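Zwischenbericht an die Förderstelle
Projekt »Formen in die Hand«, Spielwerkstatt Brastallow
Berichtszeitraum bis Ende Februar

Liebe Perrine Deschamps, liebes Team bei Chevalier,

nun sitze ich also endlich an dem Bericht, den ich Ihnen schon am Telefon versprochen hatte, und merke beim Durchblättern meiner Notizen, dass doch eine ganze Menge zusammengekommen ist. Ich versuche, der Reihe nach zu erzählen, auch wenn mir das erfahrungsgemäß nicht immer gelingt. Wenn Ihnen etwas zu ausführlich gerät, überspringen Sie es bitte ohne schlechtes Gewissen. Die Zahlen stehen weiter unten beisammen.

Zur Erinnerung: Mit Ihrer Förderung wollten wir einen Satz farbiger Holzbausteine entwickeln, den Kindergärten und Grundschulen bei uns ausleihen können, dazu die passenden Legebretter und ein Heft mit Anregungen. Der Antrag sprach von Prismen und Sternen in kräftigen Farben, groß genug für kleine Hände und so genau gearbeitet, dass zwei Steine auch wirklich bündig aneinanderliegen. Gerade der letzte Halbsatz hat uns mehr Arbeit gemacht, als ich beim Schreiben des Antrags geahnt habe.

Die Steine

Angefangen haben wir im Herbst mit den Dreiecksprismen, weil sie uns am einfachsten vorkamen. Quentin Besnard hat die Schablonen gebaut und die ersten Stücke gesägt, und sie sahen wunderschön aus, solange man sie einzeln ansah. Legte man zwei nebeneinander, klaffte ein Spalt. Es lag am Anschlag der Säge, der sich beim Arbeiten ein wenig verstellte. Quentin hat daraufhin einen neuen Anschlag gebaut, diesmal mit zwei Schrauben statt einer, und seitdem ist Ruhe. Die alten Stücke haben wir natürlich behalten, sie dienen uns jetzt zum Probieren der Farben.

Die Sechseckprismen gingen danach erstaunlich flott. Bei den Sternen mussten wir umdenken: Die Spitzen brachen in der ersten Fassung schon beim Schleifen aus, und so etwas kann man keinem Kindergarten mitgeben. Jetzt sind die Spitzen ein wenig runder und die Steine insgesamt dicker. Mir gefallen sie so sogar besser, sie liegen satter in der Hand.

Bis zum heutigen Tag sind 681 Steine fertig gesägt, geschliffen und lackiert. Geplant waren für diesen Zeitpunkt 800, wir liegen also zurück, und das möchte ich gar nicht schönreden. Der Rückstand stammt fast vollständig aus den Wochen mit dem verstellten Anschlag. Hugo Leclerc, der bei uns die Oberflächen macht, hat mir versichert, dass er den Rest bis zum Frühsommer schafft, sofern die Lieferung der gelben Farbe nicht noch einmal hängen bleibt (das ist eine längere Geschichte, die ich Ihnen gern einmal beim Kaffee erzähle).

Die Farben

Wir sind bei Rot, Grün, Blau und Gelb geblieben. Eine Weile hatten wir mit zarteren Tönen geliebäugelt, und im Katalog sahen sie auch sehr fein aus. Dann hat Jawad Jafri einen Nachmittag lang Kinder im Kindergarten Plongate damit legen lassen, und es zeigte sich, dass Hellgrün und Hellblau im Winterlicht am Fenster ständig verwechselt wurden. Ein Mädchen hat sich darüber richtig geärgert! Damit war die Sache entschieden. Die Maserung darf durch die Farbe hindurch ruhig noch ein wenig zu ahnen sein, darauf hat Hugo großen Wert gelegt, und ich gebe ihm recht.

Die Legebretter

Über die Bretter freue ich mich besonders, sie waren im Antrag ja beinahe eine Nebensache. Wir wollten zuerst einfache Tabletts kaufen. Die aber rutschten und klapperten, und die Kinder schoben sie unablässig hin und her. Nun verwenden wir Bretter aus verleimten Ahornstreifen, hellere und etwas dunklere im Wechsel, schwer genug, dass sie liegen bleiben.

Dass die Streifen beim Legen helfen würden, hatte von uns keiner bedacht. Die Kinder nehmen sie als Linien, setzen ihre Steine auf einen dunkleren Streifen und bauen von dort aus weiter. In Plongate nennen sie die Streifen inzwischen »Straßen«, und Jawad hat das Wort gleich ins Anregungsheft übernommen. An einem Dienstag haben wir in der Werkstatt selbst eine gute Stunde lang gelegt und geschoben, um die Aufgaben für das Heft auszuprobieren, und es war, das darf ich in einem solchen Bericht vielleicht sagen, eine der schönsten Stunden des ganzen Projekts.

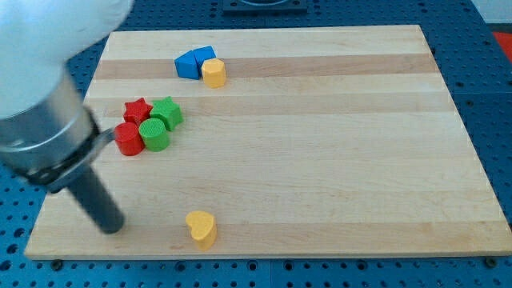

Für das Heft haben wir daraus zunächst 24 Aufgaben zusammengestellt. Es beginnt mit ganz schlichten Dingen, etwa zwei blaue Dreiecksprismen so zusammenzuschieben, dass oben eine gemeinsame Fläche entsteht, und ein gelbes Sechseck gleich daneben. Später kommen dichtere Gruppen aus mehreren Farben dazu, die man erst einmal in Ruhe anschauen muss, bevor man sie nachlegen kann. Didier Chauvin schreibt die Texte und kürzt sie dann noch einmal, was mir jedes Mal ein bisschen weh tut und dem Heft sehr guttut.

Mittel und Ausgaben

Der Posten für Holz ist planmäßig verbraucht. Bei den Farben mussten wir 300 Euro mehr ausgeben als vorgesehen, weil die zarten Töne ja schon gekauft waren. Ausgeglichen haben wir das aus dem Posten für die Tabletts, den wir in dieser Form nicht mehr brauchten. Die Belege liegen bei, nach Posten geordnet, und falls einer fehlen sollte, rufen Sie mich bitte einfach an.

Was als Nächstes ansteht

Zuerst die restlichen Steine, das versteht sich. Dann brauchen wir Kisten für den Verleih. Die Firma Ulon hat uns ein Angebot für stapelbare Holzkisten gemacht, das im Rahmen liegt, nur der Deckel gefällt uns noch nicht, er klemmt beim Muster an einer Ecke. Außerdem möchten wir das Heft vor dem Druck noch in einer zweiten Einrichtung erproben, am liebsten in einer ersten Klasse, denn bisher kennen wir ja nur die Meinung der Kleineren.

Eine Bitte habe ich zum Schluss noch: Wäre es möglich, den Abgabetermin für das gedruckte Heft um vier Wochen zu verschieben? Die Steine selbst wären davon nicht betroffen, und Mehrkosten entstehen keine. Über eine kurze Rückmeldung dazu würde ich mich sehr freuen, und noch mehr über Ihren Besuch. Quentin legt Ihnen gern ein Brett und eine Handvoll Steine bereit.

Mit herzlichem Dank und vielen Grüßen aus der Werkstatt,
für das ganze Team der Spielwerkstatt Brastallow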